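Session 4 handout: reading a room before you tidy it

Welcome back! Last time we talked about closets, and I got more email about closets than about anything else I have taught, so thank you for that. Today we move out into a big shared room, the kind where a desk, a fridge and a lot of cables all live together and no single person feels in charge. I love these rooms. They look like a chore from the doorway and then, once you know how to read them, they come apart in a really satisfying order.

Please have your Gadell workbook open at the blank floor plan. We will fill it in as we go.

## 1. Start at the floor

Most people start with the desk, and I understand why (it's at eye level, it's where the stuff is). Try the floor first. Stand still, look straight down past your own shoes, and then let your eyes travel outward. A smooth, glossy floor is a gift for this, as anything lying on it shows up right away. In the workshop room there is a white power strip out on the concrete with plugs in it, and a long white cable wandering off across the floor in loops. Black cables too.
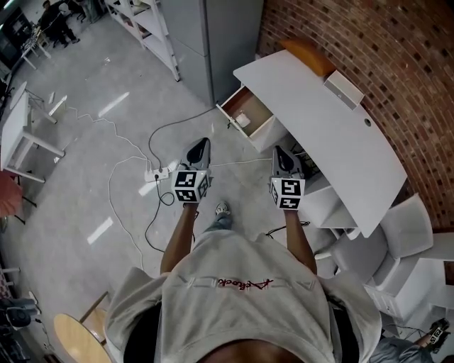 Sort what you find on the floor under three headings in your workbook:

- **Lives here.** Furniture, mostly, and anything fixed down.
- **Passes through.** Cables, extension cords, hoses, shoes by a door.
- **Landed here.** Everything else.

"Passes through" is the interesting one. A cable has two ends and a job, so you can't simply pick it up and put it in a bin. Follow it with your eyes from one end to the other and draw the line on your plan. Then draw a second line, in another color, for the route a person would walk. Wherever the two lines cross, put a star. Stars get dealt with before anything else on your list — before dusting, before drawers, before the fun part.

For practice, sketch one cable three ways: as it lies now, along the base of the wall, and along the back of the desk. Which one is shortest? Which one never meets a walker? They are often different, and I'd take the second every time. Leave a little slack at both ends. Unplug before you move anything, and don't run a cord under a rug.

## 2. Open drawers and half-finished jobs

An open drawer is a note somebody left without writing it down. Before you push one shut, look in. If there is a lot of free space inside, mark it on the plan with an F. You'll be glad of it in part 4, when you are hunting for a home for the small things. If there's one little item in it, ask whether that item wants company or wants to move out.

Waqas Ghumman, who taught this unit before me, used to have students close every drawer at the start of the session. I've gone the other way. Leave them as they are until the plan is drawn!

## 3. Soft things on hard surfaces

Now we get to lift our eyes. Look along the desk or table to the far end, where it meets the wall. Far ends collect things. They are the corner of the room where an object can sit for a whole March and April and never be in anyone's way, and so it never gets put away either.

A pillow is my favorite example, as it tells you so much. It belongs with sitting or lying down, so when it turns up on a tabletop you have three fair questions:

1. Is there a seat nearby that it goes with?
2. Is it serving a purpose where it is (keeping something from sliding, or padding a hard edge)?
3. If neither, what is the closest soft place in the room?

Tall appliances matter here too. A refrigerator next to a table makes a kind of wall, and the surface behind it is hidden from half the room. Walk to the other side and look again before you call that surface done.
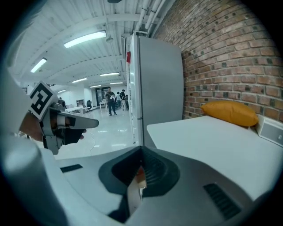
*Fig. 2. Orange-yellow pillow on the white tabletop, against the brick, with the refrigerator beside it.*

Bright colors help you, by the way. Your eye goes to that orange-yellow first, and when it does, use it as your anchor: name the bright thing, then name its neighbors left and right. Pale objects on a pale table are the ones we miss.

## 4. Putting it together

Work in this order:

- stars on the floor plan
- landed items on the floor
- far ends of surfaces
- F drawers, filled last

Set a timer for 19 minutes and stop when it rings, even mid-drawer. You will be amazed how much gets done, and the next round starts easily when there's a clear place to pick up.

**For next time:** draw a plan of one room you share with other people. Mark every cable, every star and every F. Then write up to 200 words on a single object at a far end, what it is and where it should go. Bring the Paracha reading on shelves as well, just the first chapter. Pencil is fine, and messy plans are very welcome.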